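ENERGY PROJECT FINANCE
Unit 6 handout: Debt sizing and cover ratios for a small hydro plant

Read before the Saturday session. Bring a calculator or a laptop with a spreadsheet. The notation follows Unit 5.

6.1 Where we left off

Unit 5 ended with the revenue line for a run-of-river plant. We had a yearly energy estimate, a price per unit under the power purchase agreement, and a deduction for the station's own use. What remains is to turn that revenue into a figure a lender can work with, and then into an amount of debt.

The plant used in the exercises is Atside. It has a low weir, a short canal, and one powerhouse with 4 identical turbines. There is no storage worth modeling. Output follows the river, and the river is high in spring and low from late summer until the rains come back. A second plant, Sikside, sits farther up the same valley and is used for comparison in 6.6.

6.2 Cash flow available for debt service

Cash flow available for debt service (CFADS) is the cash left in a period after operating costs, taxes, and working capital changes, and before any payment to lenders or owners. It is a cash figure. Depreciation does not enter except through the tax line.

For Atside, the deductions from revenue are:

Operation and maintenance contract, fixed fee, indexed yearly
Water use charge, paid per unit generated
Insurance
Land lease for the canal strip
Grid connection charge
Income tax
Payments into the major maintenance reserve

Students often leave out the last item. Runner and bearing work on a turbine comes up at long intervals and costs a lot when it does. Lenders ask the project company to set money aside for it in earlier years. Payments in reduce CFADS. Releases from the reserve add to it in the year the work is paid for, so the net effect in that year should be close to zero.

6.3 The debt service coverage ratio

The debt service coverage ratio (DSCR) for a period is CFADS divided by scheduled interest plus principal in the same period. A ratio of 1.00 means every dollar of available cash goes to the lenders.

Two values appear in the loan agreement. The sizing ratio is used once, at financial close, to set the amount of debt. The default ratio is tested throughout the loan and is lower. Between them there is usually a lock-up ratio. If the tested DSCR falls under the lock-up level, distributions to owners stop and the cash stays in the project accounts until a later test is passed.

Keep backward-looking and forward-looking tests apart. A backward-looking test uses actual results for the past twelve months. A forward-looking test uses the model, and therefore depends on who controls the assumptions in the model. Loan agreements spend many pages on that point.

6.4 Probability of exceedance

Hydrology enters through the energy estimate. The P50 value is the yearly output that has an even chance of being exceeded. The P90 value is the output expected to be exceeded in 90 percent of years, and is lower.

For Atside the P50 estimate is 54 GWh per year and the one-year P90 estimate is 38 GWh. The gap is wide compared with a typical wind project, as expected for a small catchment with no storage. The flow record behind these numbers comes from the gauge at Arabzadeh, downstream of the powerhouse, scaled by catchment area.

Ten-year P90 values are also quoted. They are higher than one-year P90 values, as wet and dry years partly offset each other over the longer span. When reading a hydrology report, check which one is meant before doing anything else with the number. A one-year value belongs in a test of yearly debt service. A ten-year value says more about total repayment over the loan life and very little about any single dry year.

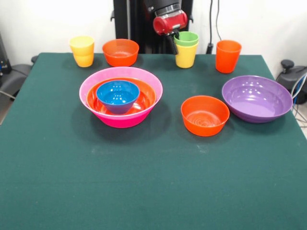
Bijan Mazandarani objected to this section when the draft was passed around, on the grounds that the scaling hides most of the risk. In his words, "you can pick any P value you like, but if the gauge is below a tributary and the intake is above it, the low-flow months are wrong, and the low-flow months are what break the covenant." He would prefer that the unit teach the flow duration curve first and bring in P values only afterward.

The objection is fair for monthly work. For yearly debt sizing the order of topics has been kept, and the tributary question has been moved to Exercise 3.

6.5 Sizing and sculpting

The simplest repayment profile is level debt service, as in a home mortgage. It fits a project with level CFADS. Atside does not have one. Tax payments start late, after the early-year allowances are used up, and the maintenance reserve takes uneven amounts.

Sculpted repayment sets debt service in each period so that the DSCR stays at the target. The steps are:

1. Calculate CFADS for each period on the lender's case.
2. Divide each CFADS by the sizing ratio. The result is the most debt service the period can carry.
3. Discount each of those amounts to financial close at the all-in interest rate.
4. Add them. The total is the debt amount.
5. In each period, subtract interest on the opening balance from the debt service. The remainder is principal.

Step 5 can give a negative principal payment in an early period with weak CFADS. The loan agreement will not allow the balance to rise after the end of construction, so set principal to zero there and solve again.

There is also a circular reference. Interest affects tax, tax affects CFADS, and CFADS affects the debt amount, which sets interest. Use a copy-and-paste macro or a fixed number of manual passes. Do not turn on iterative calculation in the spreadsheet – it hides errors and will sometimes settle on a wrong value without any warning.

Sizing is normally run twice, once on P50 energy with a higher ratio and once on P90 energy with a lower one. The smaller debt amount governs. At Atside the P90 run governs under every price path tested.

6.6 Seasonal timing

Debt service is paid twice a year, in June and six months later. The June payment follows the spring high water and is rarely a concern. The second payment follows the dry months. A plant can show a comfortable yearly DSCR and still be short of cash on the second date.

Three remedies are in common use: unequal payments weighted toward June, a debt service reserve account, or a working capital line from the lending bank. Sikside uses the first. Its owner, Jesel, agreed to put most of the yearly principal on the June date, and in return the reserve account was made smaller. Atside keeps equal semiannual tests with a full reserve.

A reserve account has a cost. The cash in it was raised as debt or equity and earns little. Where a bank will issue a letter of credit in its place, compare the yearly fee with the cost of the trapped cash.

6.7 Exercises

Exercise 1. Using the CFADS table from the Unit 5 workbook, size the debt for Atside on both energy cases. State which case governs.

Exercise 2. Replace sculpted repayment with level debt service for the same debt amount. Find the lowest yearly DSCR and the year it occurs.

Exercise 3. A tributary joins the river between the intake and the Arabzadeh gauge. Reduce the dry-month flows as given on the second sheet of the workbook and repeat Exercise 1. Then compute the DSCR for the second half-year only.

Exercise 4. One turbine is out of service for a full spring. Explain why the loss of output is larger than it would be for the same outage in late summer. No calculation is needed.

Written answers go to Mitra Safavi. Questions on the workbook go to Kourosh Kordestani. Show the debt balance at the end of every period, including the last, where it must be zero.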